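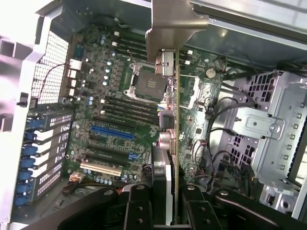 Most of the budget for a teardown cell goes to the arm, and the gripper gets picked from whatever is left. We did it the other way around and bought the Hetavley two-finger gripper first, at $2,838, then planned the bench to suit it. Computer rework is a fair test of that choice. An expansion card has to be held upright over the motherboard, with the heatsink right above the fingers and the drive cage close by, so the width of the finger plates matters more than the payload figure.

The fingers are wide. Measure your tightest case before ordering. Nakamura sells a narrower pair for $800, and I would put that in the first quote, as adding it later meant a second delivery charge for us. 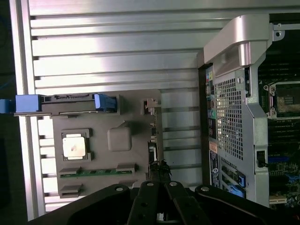 The other cost people leave out is fixturing. Our parts tray was made to order by Tadcombe for $1,685 – more than I wanted to pay for gray plastic, but every part has its own place and the arm can be taught one position for each. Lead time was 16 working days. A change to the layout is charged as a new tray, so settle on your parts list early.

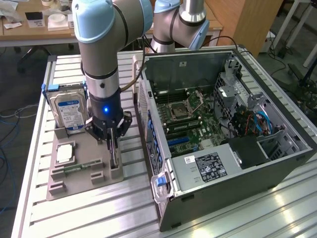 Tray on the slatted table, with the open tower beside it.

Skakotora quoted us for a complete package as well. The price was fair, but the tray layout was fixed and did not suit our parts.

Four stars for the gripper, three for the tray. I would buy both again, with the narrow fingers on the same order.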